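Folding tables, steel plates and a place to put the cups

Leif Kirkegaard has been setting up shared meals in small rooms for nine years. He works for Multau, which fits out clubrooms and day rooms, and most of his time goes on furniture that has to be put away again afterwards. We spoke on 1/6/26 about tables and tableware, and about what he would change.

His standard unit is a square folding table on metal legs. He uses them in pairs. "One long table is a problem in a small room," he says. "It needs two people to carry it and a clear run to the door. A square one goes under one arm. You push two together and you have a long table."

The weak point is the joint. Two folding tables seldom meet exactly, and the difference shows as a gap or a step in height. Kirkegaard accepts a gap and does not accept a step. "A fork can fall down a gap and you pick it up. A step will tip a cup." He checks the height by sliding a flat plate from one top to the other. If the rim catches, he turns one of the tables through a quarter and tries again. Feet that are still uneven get a felt pad.

On table tops he prefers a busy pattern. Plain white shows every scratch within a month, and dark tops show dust. Stone patterns with coloured veins hide wear well, though he admits they hide crumbs too, and the person wiping has to work by touch. He likes a coloured edge band because it shows where the table stops.
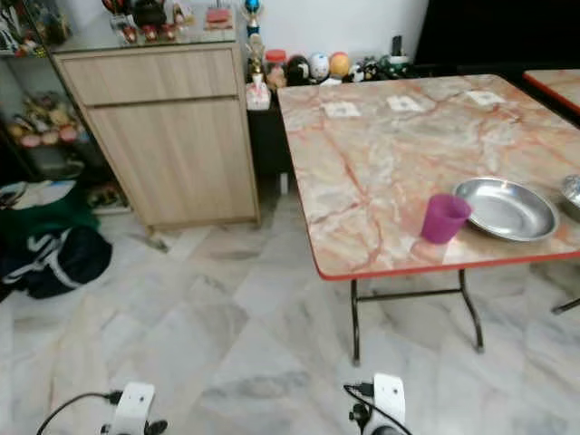
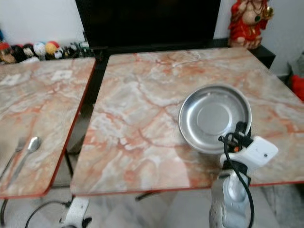

Stainless steel was a later decision. Multau supplied china until a January delivery to a day room in Vevasmont, when a stack went over on the first evening. "Steel dents. You can eat off a dent," he says. He wants a shallow shape with a raised rim, so that one piece serves for rice, stew or fruit. The drawback is noise. Steel on a hard top is loud, and in a room with bare walls it is worse. He has tried cloths, which slid about, and thin mats, which went missing.

Cups are plastic, in strong colours. He does not match them to anything. A bright cup is easier to find at the end of the meal, and people remember which colour they had.

Ragnheiður Steinarsdóttir, who plans storage at the same firm, joined us for the last part. Her view is that the tables matter less than the cabinets. "Leif thinks about the meal. I think about the twenty minutes after it," she says. She asks for one wide drawer for cutlery and a tall door beneath for everything else, and she wants the cabinet raised on feet so that a mop will go under it.

They disagree about the tops of low cabinets. Kirkegaard would keep them clear for serving. Steinarsdóttir says that has never once worked. "People put their trophies there, and their figurines and jars. It is their room. Give them that shelf and they will leave the tables alone."

The current price for a pair of tables is 115 euros, without delivery. Kirkegaard is testing a clip to hold two of them together from below. The first version pinched his thumb and the second fell off when the tables were folded. He is waiting for a third.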